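3.2 Soft headwear on open stands

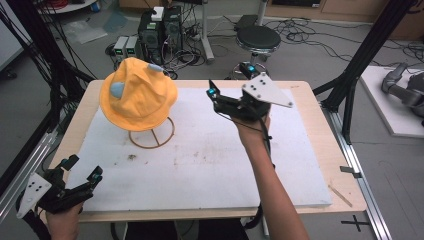

Figure 4. Bucket hat on a round wire stand, placed on a white foam board. Two light blue tags are attached to the hat.

Brimmed hats were treated as a separate class from caps and knitted items, as they have no stiff peak to hold their shape and the crown gives way under its own weight. The hat in Figure 4 is typical of the class: the crown is slightly crumpled at the top, although the stand holds the hat clear of the board.

The Tindall set contains 156 placements of bucket hats. Each was scored by two raters (Dehghan and Oakley) for crown shape, brim level and centring on the stand. Scores for brim level agreed closely. Those for crown shape did not, and most of the disagreement concerned shallow creases near the top seam - a feature our first scoring sheet, drawn up in May, left undefined. The revised sheet counts a crease as a fault only if it is longer than a third of the crown's width.

Wire stands support the hat at few points and leave the fabric between them free to sag. We therefore report results for wire and solid stands separately in Table 3. Tags were left on throughout, following shop practice, and their position was not scored. Placements in which the hat slipped from the stand before release were kept in the set and marked as incomplete.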